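My third month of recording

In July I wrote that I will try to collect one small dataset in my own home, for the Plovar project, and several readers asked me how it is going. It goes slowly, but it goes. Now I have 500 episodes which I consider good, and many more which I deleted.

The task is simple to explain. I hold the gripper in my hand, I pick up one small object, and I put it in another place. The camera on the tool records everything, and later the model must learn the same movement from my examples. At Varari, where I worked before, we did this only on a clean gray table. The model learned the table very well and was lost everywhere else. So this time I record on beds, on chairs, on the kitchen counter, wherever things lie in a normal home. 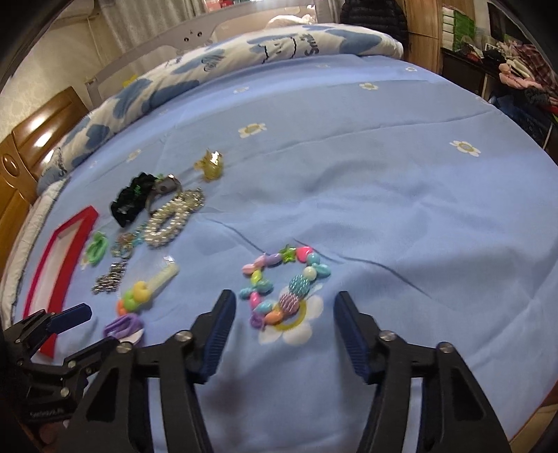
Hair accessories and bracelets are harder than I expected. A bracelet has no fixed shape. If I close the jaws on one bead, the rest hangs down and turns, and when I put it back it makes a different figure than before. A flat hair clip is another problem, for the tips must come very low and they push into the sheet. In my first 26 tries with flat clips I kept only 15. In the others I was too fast, or I corrected my hand in the middle, and I do not want the model to learn my nervous corrections.

I also changed one habit. Before, I always opened the jaws fully at the start. Now I sometimes begin half open, and I come from the left side too, so there is more variety in the approach.

The whole Plovar set, with the parts from other contributors, has 3,015 episodes today. The first training will be on the small machine, which I named Trosetari. It is old and makes a lot of noise, so I will start it in the evening and close the door. Before this I still need to check the labels for the soft objects, where I wrote "band" and "tie" for the same thing.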